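4.2 Clothing stores at the beach

Uniform bales came ashore at Pryor in January, 11 days after the rations. They were stacked with tentage and had to be sorted by hand.
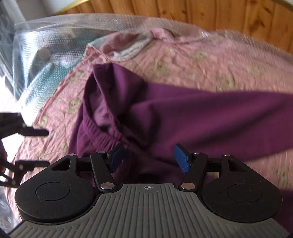 Figure 4. Trousers laid out on a bed.

Minoso's reply to our draft was that the delay lay with the lighters, as only two of the eight could carry baled cloth.
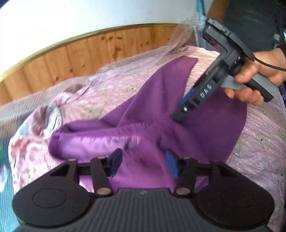 The depot ledgers support this in part. They list garments by the bale and say little about packing. Cloth rolled into a tube, like the purple fold here, takes up less room — but the ledgers never mention rolling.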